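About Trarkix

Trarkix is a contract testing laboratory for paper and board packaging. We measure the physical properties of food-contact packaging for converters, importers and retail buyers. The laboratory was set up by Wenjie Jiang and Mieke Coppens, who had previously worked together in the quality department of a board mill. Jiang is responsible for test methods and calibration. Coppens runs sample intake and reporting.

Scope of work

Routine work covers grammage, thickness, bending stiffness, edge wicking, seam strength and rim compression. Samples are conditioned before testing, and the conditioning record is attached to every report. Migration and other chemical tests are not performed in house – they are subcontracted to Mertens, and results from that laboratory are marked as such in the report.

A standard lot consists of 60 pieces drawn by the customer from at least three cartons. Lots for seam strength require 100 pieces. Smaller lots are accepted for comparison work only, and the report will state that the result does not represent the production run.
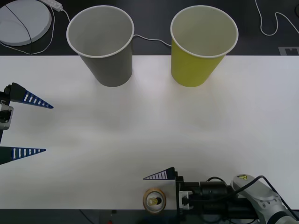
Paper cups, grey and yellow-green, both with white rims.

Reporting

Reports are issued nine working days after complete samples are received. Each report lists the method, the instrument, the individual readings, the mean and the standard deviation. We do not issue pass or fail statements unless the customer has supplied a written specification before testing begins. Raw data can be sent as a spreadsheet on request.

Tested pieces are destroyed. Untested pieces from the same lot are kept until the report has been accepted, then recycled or returned at the customer's cost.

Equipment and records

Sample tracking runs on Tetow, which replaced our paper log in September. Lot numbers issued under the old system remain valid and can be quoted in correspondence. The method register currently holds 381 entries, including superseded versions – these are kept so that older reports can be repeated under the original conditions.

Interlaboratory comparisons are arranged through Miltia. Summaries of our results are available to current customers.

Samples and inquiries

Please send a completed intake form with every shipment. Shipments without a form are held unopened. Cups and lids should be packed nested in rigid cartons, with no tape on the printed surface.

Page last revised December 23, 2018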